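How do you fold T-shirts on a bed without them going wonky?

Posted by Keir Leckie, 13/12/2024

I've got no table big enough for folding so everything gets done on top of the bed, and my T-shirts come out all shapes. One sleeve pokes out, the bottom hem is never level, and by the time I've carried the pile to the chest of drawers the top three have come undone. I've watched a couple of videos but they're all done on a lovely hard white worktop. Is there a knack to it on something soft? The covers are a big quilted check affair and they ruck up the minute I lean on them. I'd like to end up with a neat oblong like the pink folded piece here, with the edges together.

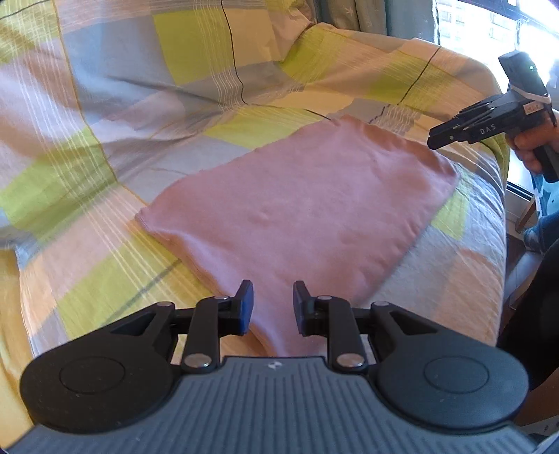

Bradau516
Joined in May, 20 posts

Yes, there is a knack, and I do mine on the bed too (small flat, no choice!). Give the covers a good tug towards you before you start. You won't get them perfectly flat but you want the biggest wrinkles gone from the bit you're working on. Then:

Lay the T-shirt out lengthwise, neck at the far end and hem nearest you. Smooth it from the middle outwards with the flat of your hand. I always check the sides at this point, as one of them will usually bow out a bit and if you fold over that you get the wonky look you're on about. Pale pink ones show every crease, so don't go mad chasing the soft ones, they don't matter.
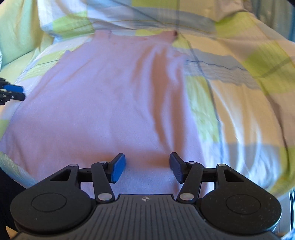 Next, fold one side in to the middle, sleeve and all, then lay the sleeve back on itself so it doesn't stick out past the fold. Same again on the other side. You should have a long strip now.

Bring the hem up to just short of the neck, then fold in half once more. Press down with your forearm, it does a much better job than fingertips on a squashy mattress.

For the drawer I stand mine up on end in a row so there's no pile to topple. Takes a bit longer the first time and then you won't go back.

Purves_3012

Ironing board. Drop it to its lowest setting and fold on that.

Malto772

I'd go along with Bradau on most of it but I do the folds face down, so the front ends up on the outside and you can see which shirt it is. Also a big tea tray on top of the covers helps no end if your bed is very soft! Mine is an old one from my mum's and it's just about wide enough for a medium. For anything bigger I fold the sides in on the bed first and then slide the tray under for the rest.

And Keir, carry them to the drawer two at a time. I used to take the whole stack and lose half of it on the landing.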